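Some notes on the gripper fault we had at the Astcombe shop in May. A few people asked after my last post, so I'm putting it in one thread.

1/ Setup first. Two arms facing a shared table, each with a parallel-linkage two-finger gripper. One arm holds a part, the other arm comes in and works on it. Control software is Vuvden, which we have used for a while and mostly like.

2/ The fault: an arm let go of a part in the middle of a move. No alarm and no stop. The gripper reported "closed, holding" the entire time. The part hit the floor a couple of feet outside the table.

3/ It was a short steel sleeve, 300 grams. Nobody was hurt. I was standing behind the line on the floor where you are supposed to stand. The sleeve rolled across that line and stopped under a bench.

4/ My first guess was the pads. They wear smooth and they are the cheap thing to change, so I changed them. Same program, new pads, and it dropped the sleeve again on cycle 185.

5/ Second guess was air pressure, which was silly. These are electric grippers. I had come off a week of working on the pneumatic line and my head was still over there.

6/ So I pulled the log. Motor current on the gripper sags slowly over a run, then falls off a step right before the drop. Position barely changes. The holding check only looks at position, so as far as the software knew everything was fine.

7/ The cause was a setting called hold timeout. After 500 seconds of continuous grip the driver cuts motor current to keep the motor cool. The old firmware only did this when the arm was parked. After the update it did it any time, moving or not.

8/ It was in the release notes, one line, near the bottom. I had read the release notes. I did not connect "thermal hold reduction applies in all modes" with "will drop things."

9/ The reason it took so long to show up is that our normal cycle never holds anything that long. We had started a regrip test where one arm keeps its part across many short cycles while the other one does the moving. That is the only job that ever ran past the timeout.

10/ What we changed. Timeout is off on both arms. Motor temperature is now logged, and if it goes over the limit the arm sets the part down and stops. The holding check now looks at current as well as position.

11/ We also turned the speed down to half for any move with a part in the gripper. That costs us time and I have had complaints. It stays until we have a clean long run. 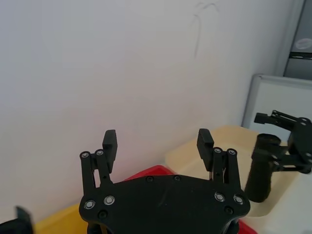

12/ Long run so far: 946 cycles on the regrip test with no drop. Current stays flat now. Temperature climbs for the first part of the run and then levels out, well under where I set the limit.

13/ I wrote to Olszewski, who we bought the grippers from. They answered the next morning, confirmed the change, and said the old behavior will come back as an option. No date given. If you have the same firmware, check your timeout before you do anything with long holds.

14/ Someone asked if a fence would have been better. For this cell, yes, and I have asked for one. A line on the floor keeps people back but does nothing about a part coming the other way. For now there is a low steel lip along the open side.

15/ Someone else asked about the Wornosus cell next door. Different gripper, spring closed, so it holds with the power off. It does not have this problem. It has a different one where it is hard to get your part back after an e-stop.

16/ Log columns I used, since two of you asked: time, commanded width, actual width, motor current, motor temp. Plot current against time for one full hold. If there is a step down in it and you did not command one, go look for the timeout.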